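Vonero 2138 open sheet-metal bin, reviewed after nine months of use

By Ragnvald Grønli

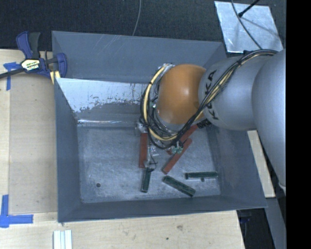

The Vonero 2138 on the table, with red blocks in the bottom and the worn coating on the inner wall.

I bought the Vonero 2138 in December from the Flistora shop in Clundport. I had used plastic tubs for many years and I was tired of them. They crack in the corners, and when they crack they leave sharp pieces among the parts you want to keep clean. So I decided to pay more one time and get a bin of metal.

The name is not very helpful. Vonero sells several bins under almost the same number, and in the catalog they all look alike. Mine is the large one, gray, open on top, with no lid and no handles. I ask you to check the number on the order two times before you pay. A friend of mine, Su, ordered what she believed was the same bin and received a small one with straight sides. She kept it for screws and is happy with it, but it was not what she wanted.

The shape

This is the best thing in the product, so I begin with it. The sides go outward toward the top. It sounds like a small detail, but it changes how you work. In a bin with straight walls I always hit my knuckles when I take out something that lies near the edge. In this one the wall leans away and there is place for the hand. You can also see to the bottom from a chair, without standing up and bending over it.

The sloping sides have a bad effect too. The opening is much bigger than the bottom, so the bin takes more of the table than you expect. I measured my shelf first, but I measured it against the bottom and not against the rim. That was my mistake. The bin now lives permanently on a light wooden table and the shelf is for other things. If you plan to put two of them side by side, please measure at the top.

Small things slide down toward the floor by themselves when they touch the wall, and I like this. Long blocks do something less nice. They can stay leaning on the slope, or stand on their end, and then they fall over when you take the next one. With wooden blocks it does not matter. With something painted I would be more careful.

The coating

Now I come to the part where I am less satisfied. The outside of the bin and the upper parts of the inside have a matte coating between blue and gray. It is a pleasant color and does not shine in the eyes under a lamp. But it does not hold well. On one of the inner walls the coating has gone away in a band, and the metal under it is bright. The border of the worn part is ragged, with many small specks, and I suppose it will continue. On the panel above there are thin light scratches. They do not come off with a cloth, and I have tried also with a little dish soap and with a soft eraser.

Is this important? For the function, no. The metal under the coating looks healthy and I have found no rust. For the eyes, a little. A bin for 200 euros should in my opinion keep its paint longer than this one did. I wrote to Vonero and asked if they sell a repair paint in the same color. They answered politely, after some days, that they do not.

The floor

The floor has a brushed surface without color, and this was a good decision by the maker. It has become full of marks, cloudy and whitish, and scuffed in all directions, but on brushed metal such marks look natural. I stopped to think about them after the first month.

There are small round holes in the bottom. The paper which came with the bin says nothing about them. I guess they are for fixing the bin to a bench with screws, or to let water out after washing. For me they mean only that I cannot keep fine sand or very small washers in it. If you need to, a piece of strong tape from the under side will probably be enough. I have not done it myself.

Sound

I must say some words about the noise. If you drop a block from the height of the rim, it sounds like somebody has dropped a pot lid in the kitchen. In a garage it is no problem. In an apartment in the evening, it is a problem, and my neighbor has told me so. I tried a rubber mat in the bottom and it became much better, but then the parts do not slide anymore and it is harder to wipe. Now I use the mat only after nine in the evening.

Cleaning

Very easy. There are no lids, no hinges and no small compartments where the dirt can hide. I wipe the floor and the walls with a damp cloth and then with a dry one. Fine dust likes to collect along the line where the wall meets the floor. An old paintbrush takes it out in one minute.

Moving it

Without handles, you have to lift it by the rim. The edge on mine was not sharp, but it was also not comfortable, and I use gloves when the bin is full. Vonero promises that it carries 200 kilos when it stands on a flat surface. I have never had so much in it and I have no plan to try. My table would complain before the bin does.

Who should buy it

If you sort parts, toys, offcuts of wood or similar things, and you work with your hands down in the bin many times a day, I can recommend it. The wide opening is worth the money for that use. If you only want to store something and look into it once a year, a plastic tub with a lid is cheaper and keeps the dust away.

What I like: the sloping walls, the strong floor, the simple cleaning.

What I do not like: the coating, the noise, nothing to hold in when you carry it.

My score is 4 of 5. I took away one point for the coating. Flistora gives a small discount if you buy two and collect them in the shop in Clundport, so ask for it at the counter. It was not written on their web page when I looked.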